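Shop Tips for a Student Robot Team, Mostly Learned the Wrong Way

These come from the Brarninik club bench, where we meet on Wednesday and teach an arm to do the dishes. Our entry in the household round is called Plekitz. It is worth 400 points if it can clear a tray of cups into a drying rack, and zero points if it thinks very hard about it.

Tape. Blue painter's tape goes down before anything else does. Mark out your zones, then put the tray and the rack where the plan says they go. Moving the rack a finger's width "just to help" is how you lose an evening. Press the tape flat at the crossings, and replace it when it curls.

Cover the table. Brown paper or cardboard both work. A plain surface makes the tape easy to see, and you can write on it, though you will later be unable to read what you wrote.

Cups. Use light plastic ones in different colors, so people can say "the pink one" instead of pointing and grunting. Practice with empties first. A little colored water comes later, when you feel too confident.

Cables. Run them along the edge of the desk. Ours prefer the middle, and we have stopped arguing with some of them. Label both ends of everything that goes into a power strip.

Stop buttons. Keep the pendants on the desk with the red button facing a human being. Put your mouse, your drink and your elbow somewhere else.
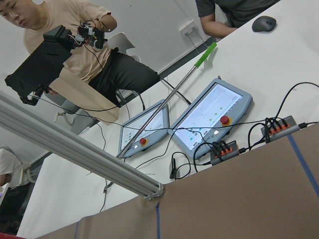
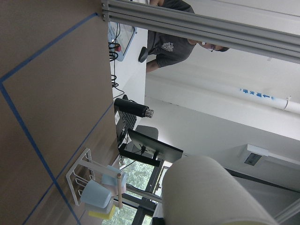
Same bench, same blue tape.
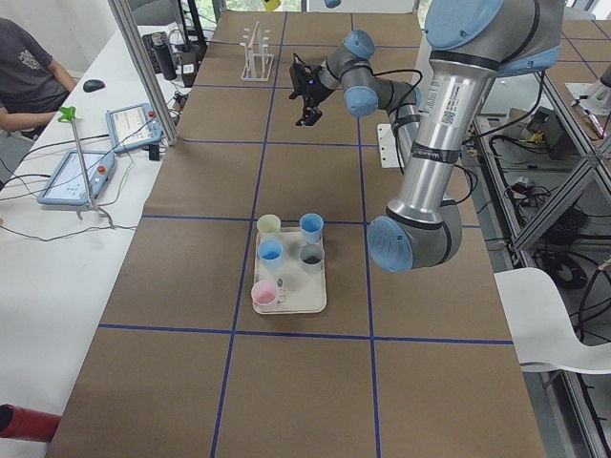
Osian Trevor writes that the tape advice is fine but we've skipped the part that cost his team its season. They saved every practice run under the name "final," ended up with 3,467 files, and trained on the wrong batch. He now wants the task, the initials of whoever was driving and the word "bad" where it applies, typed in before anyone stands up. He also thinks 15 minutes is plenty for one turn at the controls, after which people get sloppy and start blaming the gripper.

Fair enough. We had been using 2 folders, "good" and "Nivalach," the second named for last year's entry and filled in the same spirit. Both are being sorted by whoever arrives late.

One more for the list, then: wipe the cups before you put them away. The arm is still learning and the sponge is right there.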